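Household Handling Study, Fornov site
Progress report to the Rallholm Fund
Prepared by Oksana Stelmakh, 20/08/2024

Work done

The question you set us in February was whether an arm can tidy up and restock to a standard a shop or a home would accept. We have kept to wooden blocks for this period. They stand in for boxes and tins, and they can be swapped freely between sessions.

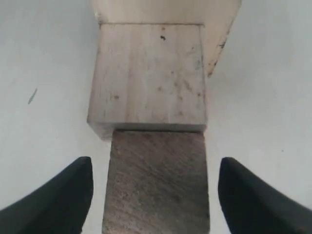
We ran 340 attempts at picking and placing, and 142 were finished without a person stepping in. Single blocks with clear space on all sides gave the best results. Blocks set close together were much worse, and that is how goods sit on most shelves.

Large pieces are a separate problem. The arm often makes contact off centre and then has to try again.
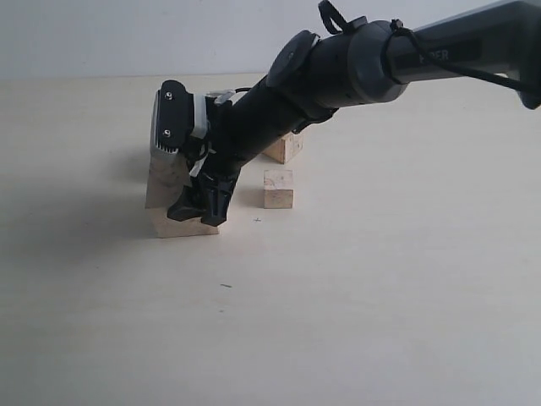 Khrystyna-Mariia Chornovol timed the same jobs done by hand. A person cleared the table in 16 seconds. The arm took up to 40 times as long on the slowest runs. The Didenko store has told us it could live with slow work overnight, but only if staff did not have to stay and watch. We are not near that yet.

We also lost nine days to a faulty power supply, now replaced by Cleder under warranty. 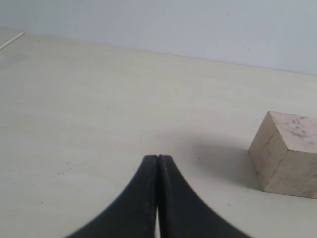
Next period

Tightly packed rows will take most of the time. We will move on to cartons and soft packs after that, and will send revised costs with the next claim. No change to the budget is requested.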